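This site uses cookies to remember your comment name and keep the statistics running. By continuing to read you accept this. [Accept] [Read the cookie policy]

An afternoon at the Mudus open day

July 16, 2026

I have been trying to get into one of these since February, when I first saw the sign go up on the old dairy building and realized there were robots behind those big windows. Mudus only opens its doors to the public once a year, the tickets are free, and they go fast. This time I set an alarm and got one, and I am still buzzing, so forgive me if this runs long!

The building is bigger inside than it looks. There's a front hall with coffee and a table of name stickers, then a long corridor, and the working rooms come off that on both sides. They let us in by groups of 13. Ours had a retired mail carrier, two sisters who kept finishing each other's questions, a dad with a boy of maybe six on his shoulders, and me with my notebook. Our guide was Elin Morgan. She works on the arms every day and talks about them the way my aunt talks about her horses, with a lot of fondness and a fair amount of complaining.

I had expected cars or boxes, big heavy things moving fast. What they had set up was a white table, a basket and a banana. I loved it straight away. The whole demonstration was about kitchen stuff, ordinary things handled gently, and you could stand close enough to hear the joints whir. There was a strip of blue tape on the floor and we were all leaning over it like kids at an aquarium.

Elin put the view from the small camera by the gripper up on a big monitor on the side wall, and I spent half the session looking at that and forgetting to look at the real arms. Everything gets so large! The wicker turns into glossy black rope with little sparks of light all over it, and a piece of yellow fills the side of the screen like a wall. I asked how anyone steers by that, and she said you learn to read the edges. After a week you stop seeing "banana" and start seeing where yellow ends.

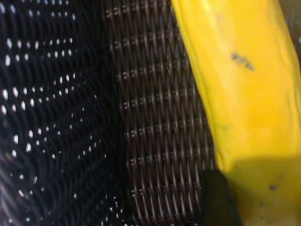 Two arms, one basket

The table has a pair of arms, both black, and the part I keep telling people about is how they share the work. There are fixed cameras as well, and the operators switch between those and the close view all the time. A wide view tells you where the basket is. The close one tells you how near you are to the weave, and with wicker that matters a lot, Elin said, because a fingertip can catch in the little gaps and drag the whole thing along.

She let us guess which objects give them the most trouble. The sisters said eggs. I said grapes (I was very sure of myself). Her answer was the basket! A box has flat sides and corners you can count on. A basket bends a bit, has a thick braided rim and lets light through its floor, and from some angles one inner wall goes so dark that there's hardly any weave to see. She said they went through a whole shelf of containers before settling on ones they liked for practice, and that Aretti, the group down the hall who write the control software, still groan when a new one turns up.

We also got a quick look at the Skinner room, named after the street it faces, where new operators train. They start with foam blocks and work up. Elin told us a trainee does 300 practice moves before sitting down at the main table, and that hers took a good deal longer than she likes to admit. On the wall they keep a paper chart of everyone's tries, filled in by hand with colored pencils. I took a whole page of notes on that chart alone and now can't read half of them.

Back at the white table, the left arm was down at the corner of the basket, with the banana lying just off the right-hand side and the stem pretty much up against the rim. The other arm hung back over the table. I hadn't thought about how much of this job is knowing when to keep one hand out of the way. The boy on the shoulders shouted "get it!" and everyone laughed, Elin included.

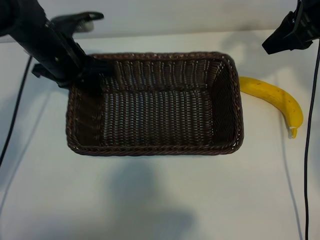 Can visitors try the arms themselves?

Only at the practice station, and only for a few minutes each, with an operator next to you the whole time. You hold a pair of handles and the arms follow your movements. You have to be 13 or older, and they ask you to take off rings and bracelets first.

I had my turn and I was terrible. The handles are lighter than you'd think, so every small wobble of mine showed up in the arm. I picked up a foam block, felt like a genius, and then set it down on top of another one, where it stayed for about as long as it took me to turn and look pleased. The mail carrier was far better. She moved slowly, stopped often, and got a nod from Elin that I was quite jealous of.

After the tour there was a short talk in the hall by the people from Flovia, who look after the recordings. Every session at the tables gets saved and labeled, and they were up to 2000 of them for kitchen objects. The speaker showed a few side by side, same task, different operators, and you could pick out personalities. One goes straight in from above. Another circles first. I could have watched those all evening, but the talk was 20 minutes and they stuck to it.

If you want to go next year, sign up for the mailing list at the front desk, wear comfortable shoes, and pick an early group so you can hang around afterward. The parking lot behind the building was full when I got there, so I ended up on Skinner Street and walked back. I still have my name sticker on the cover of my notebook, and I've already written down two questions for Elin about the rim of that basket.

Get new posts by email. Enter your address and press Subscribe. You can unsubscribe at any time.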